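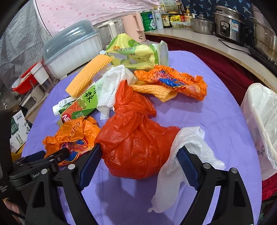
Chapter 4
Gathering Examples in Real Kitchens

When I started teaching this material, I gave my first group of students a spotless lab bench, three wooden blocks and a whole afternoon. They came back with lovely data. We trained a model on it, and the model became very good at picking up three wooden blocks from a spotless lab bench. Put a crumpled paper towel in front of it and it had no clue.

So this chapter is about trash. I mean that in the nicest way! Clearing a table after cooking is one of my favorite tasks for a beginner's data set, and by the end of the chapter you'll have planned one of your own.

Think about what ends up on a kitchen table. There's a drink carton lying on its side, a plastic bag tied in a knot, another bag scrunched flat, a snack wrapper, those foam nets that fruit comes in. A carton keeps its shape when you squeeze it (mostly). A paper towel doesn't, and it will never lie the same way twice. A knotted bag gives you a handy place to grab, and a flattened one leaves you hunting for a fold. If your examples cover all of these, your model has a chance of learning what people do without thinking: look at the thing first, then decide where to pinch.

4.1 What counts as an example?

In Chapter 3 we worked with labeled photos, where one example was one picture plus one word. From here on, an example is a whole short action. You hold the gripper by its handle, the camera on it records what the fingers are reaching for, and you carry one item from the pile to the bag or bin. I call one of these a run. Other books say episode or demonstration, and you'll see all three words in the papers at the end of the chapter.

My rule is one item per run. Tzu-hsuan Kong, who taught the course with me the year we wrote the Magagula exercises, let her students clear the entire table in one go, and we argued about it most of June. Her runs looked more like real life. Mine were much easier to sort when something went wrong, and with beginners something always goes wrong. Try both if you have the time, but do mine first.

4.2 How many do you need?

More than you'd like. The Magagula set, which you'll use in the exercises, has 3,000 runs collected in 68 homes. You could collect the same number of runs in one home, of course, and save yourself a lot of bus rides. Chia-hao Choi tried that for his term project, in his aunt's kitchen, and his model cleared her table 95 times out of a hundred. Then he carried everything over to his own apartment, where the tablecloth was a different color and the counter was on the other side, and it fell apart completely. (He wrote it up beautifully and got a very good grade.)

Leave the background alone, then. Rice cookers, kettles, sauce bottles, the dish drainer, whatever cloth happens to be hanging on the wall: all of that belongs in your examples. A model that has only seen bare walls may treat a polka-dot curtain as big news.

4.3 Before your first run

Check that both fingers close evenly and that the pads are clean, because a sticky pad holds on to plastic film long after you've let go. Wipe the lens. Toss the pile by hand and resist the urge to tidy it. Then do five or six practice runs that you throw away, moving slower than feels natural.

Write down the room, the person holding the gripper and anything odd that happened. A pencil and a notebook are fine. We'll turn those notes into a proper log in Section 4.4, and you'll want them next to you when you read it.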